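MAT 313 Surfaces and Coatings
Handout 2: Wood movement and film finishes

Prepared by Hanna Kaczmarczyk. Read before the Vellach lab session in June. Bring a calculator and the humidity tables.

1. Why boards move

Wood exchanges water vapor with the surrounding air until it reaches equilibrium moisture content (EMC). Below the fiber saturation point, loss of bound water causes shrinkage. Above it, only free water in the cell cavities changes and dimensions stay nearly constant.

Shrinkage is anisotropic. It is largest tangential to the growth rings, smaller in the radial direction, and very small along the grain. For most calculations in this course the longitudinal term is set to zero.

Working formula:

change in width = W x C x (M2 - M1)

W is the starting width, C the dimensional change coefficient for the species and cut, and M1 and M2 the moisture contents in percent. Use the formula only between 6 and 14 percent. Outside that range the linear approximation is poor.
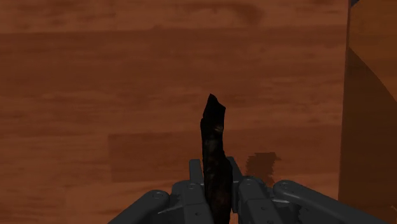

Edge joints and gaps need separate treatment. Two surfaces placed side by side respond independently unless they are bonded, and a gap that is parallel in winter may taper by summer if one piece is restrained at one end. Taper by itself proves nothing about moisture. The narrow dividing edge to the right of the wood leans slightly, its top farther right than its bottom, and a lean of that kind can come from placement alone. Record the temperature and relative humidity with every gap measurement, and measure at both ends.

2. Restraint

A panel fixed rigidly on all sides cannot change width freely. Stress builds across the grain. On drying, the usual result is a split at the weakest glue line or along a ray. On wetting, the panel cups or crushes its own edge fibers, and the crushed fibers do not recover on drying (compression set). Slotted screw holes and floating tongues are the standard remedies.

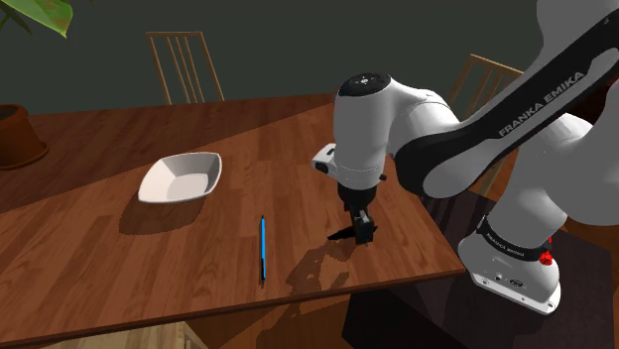
Restraint also affects the finish. A brittle film bridging a joint will crack when the joint opens, even if adhesion on both sides is good. Look for a straight crack that follows the joint line. Loss of adhesion gives flakes with curled edges, and the two should be logged under different codes.

3. Film finishes as vapor barriers

No common finish stops vapor. It lowers the rate of exchange. A sample coated on one face only takes up moisture faster through the bare face and will cup, so coat both faces in all Lovside samples, with equal film builds.

4. Problems

a) A flat-sawn panel is 32 inches wide at 8 percent moisture content. Take C = 0.003. Find the width at 12 percent.
b) Repeat for a quarter-sawn panel with C = 0.002.
c) State which panel needs the longer screw slots.

Corrections to V. Stoica, room 1023.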